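Bimanual laundry task: is it valid to label one arm as "idle"?
Asked 6th April in Methods and Data

I am preparing demonstrations for an imitation learning study with two arms, where clothes go between a small chair and the washing machine. We have 157 episodes from one home, and we cut each episode into short segments with one label per arm: reach, grasp, lift, release, idle.

My problem is the label "idle". In many segments one arm works in the cloth and the other only stays near the washer.
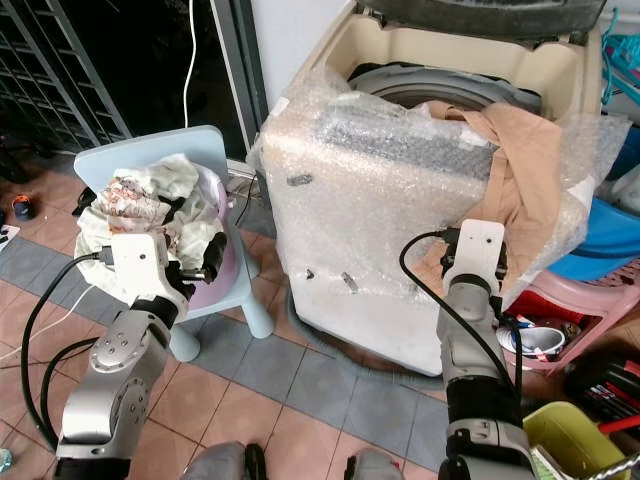

Left gripper in the cloth in the bin, right gripper beside the washer.

At first I marked the second arm as idle in all such segments. Then I trained a policy on 100 episodes and it learned to freeze the right arm much too long. When I removed the idle segments, the freezing became shorter, but the arms came too close to each other twice. Which way is the correct one? I did not find this in the Brirnside guideline.

Answer 1 (accepted)

We had the same trouble in the Tasov tests. I would not remove these segments, I would split the label in two. "Parked" means the arm has no part in the current step. "Ready" means the arm waits near the place where it will be needed next. You can decide this by looking forward in the recording: if the arm starts a grasp within 22 frames, we call it ready. The number is our choice for our recording speed, so please test your own.

A second case is when one arm holds the cloth and the other is close to the pile without gripping.
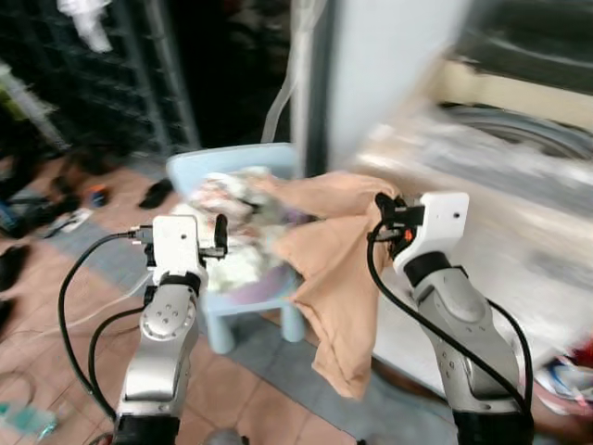

Right gripper holding a corner of the beige cloth, left finger next to the pile.

I would never write idle for the left arm at such a moment. It is near enough to touch the clothes, and the policy must learn this distance also. We label it "ready", and for the right arm "lift" – even if part of the cloth still lies over the other things.

With the split labels we trained again on the same episodes. In 18 trial runs the long freezing came back only once. It is a small test, so I do not claim more than this.

Answer 2

Just downsample the frames where nothing moves. Works fine for us in Fetuvbridge, no new labels needed.

Comment from the asker: I tried this in a short run, but it also cut the slow part before the grasp. Maybe my threshold was too high.

Answer 3

Have you checked that two people give the same label? In the Ait Brahim set we found that most disagreement was exactly on idle. Let a second person label a part of your episodes before you change the training. If you two do not agree, the policy is not the first thing to repair.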